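Pleltaの木製まな板用オイル、3か月つかった

結論からいうと買い足した。以上。で終わってもいいんだけど、迷ってる人がいそうなのでメモ。昼休みに書いてるので雑です。

買ったのはPleltaの無香料、151ml入りの小さいほう。1,683円、送料別。高い。ドラッグストアの食用油で代用してた時期が長かったので、正直レジ画面で一回閉じた。

前は亜麻仁油。これが乾かない。表面がいつまでもペタペタして、立てかけた壁に跡がついた。くるみ油も試したけど匂いが残って、パンを切ると微妙に移る。Bosturaのワックスは固くて、冬場は湯せんしないと指で取れない。面倒で二回しか使ってない。

で、Plelta。さらさら。思ったよりさらさら。最初どばっと出た。注ぎ口の穴が大きすぎると思う、ここは減点。古いTシャツの切れ端に含ませてから塗るほうがいい。木目にそって伸ばして、30分放置、余りを拭きとる。それだけ。

匂いはほぼなし。鼻を近づけると少しだけロウっぽい。翌朝にはわからなくなってた。
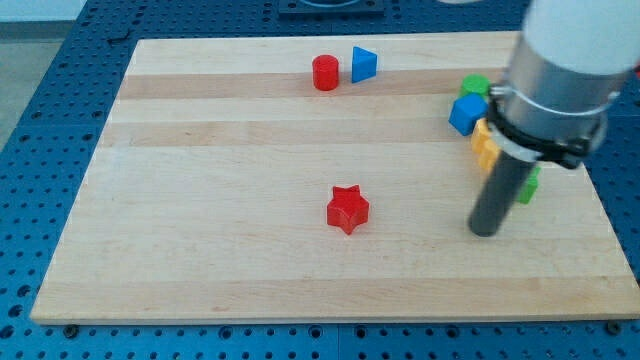
Dinesh Tripathiさんからは、塗る前の乾燥が足りないと何を塗っても同じ、とコメントをもらった。洗ってから丸一日は立てておくこと、急ぐからといってドライヤーは当てないこと、反りますよ、と。それと木口(切り口の面)は二度塗りしたほうがいいそうで、吸いこむ量が全然ちがうらしい。

はい、当てました、ドライヤー。一枚反った。安いやつでよかった。

木口の二度塗りはやってみた。たしかに吸う。一回目はみるみる消えて、二回目でようやく表面に残る感じ。これをやってから端のささくれが減ったきがする。気のせいかもしれない。

減りぐあい。中くらいの板を月2回塗って、3か月で瓶の半分弱。一回およそ19円分の布代も入れるとまあまあの出費だけど、布は洗えば使えるので途中から計算するのをやめた。

気になるところ。
・キャップがゆるい。横にして引き出しに入れたら漏れた。下に敷いてた説明書が全滅
・ラベルの字が小さい。成分のとこ、老眼だと無理
・詰め替えがない。ほしい
・濃い色の木だと塗りムラが目立つ。ウォルナットの板は拭きとりを丁寧にしないとまだらになった。明るい色の木なら気にならない

よかったところ。水をはじく。トマトを切ってすぐ流せばほとんど染みない。ただしビーツは負けた。ピンクのまま。レモンと塩でこすってだいぶ薄くなったけど、消えてはいない。

比較でよく出てくるAbernathyのミツロウ入りも友人に分けてもらって使った。つやは断然あっち。塗ったあとの手ざわりもいい。でも伸びが悪くて時間がかかる。贈り物ならAbernathy、ふだん使いならPlelta、で私は落ち着いた。Clullestonのは店頭で品切れ続きで試せてない。4月に再入荷と聞いてるので、買えたら追記します。

食洗機にいれてる人はオイル以前の話なので、まずそこをやめてください。うちの夫のことです。

星は4つ。キャップが直ったら5つにする。

追記:バターナイフの柄とサラダ用の木べらにも塗った。いい。木べらは毛羽立ちがおさまって、口当たりがましになった。漆塗りの箸には使わないほうがいいと思う、ためしてないけど。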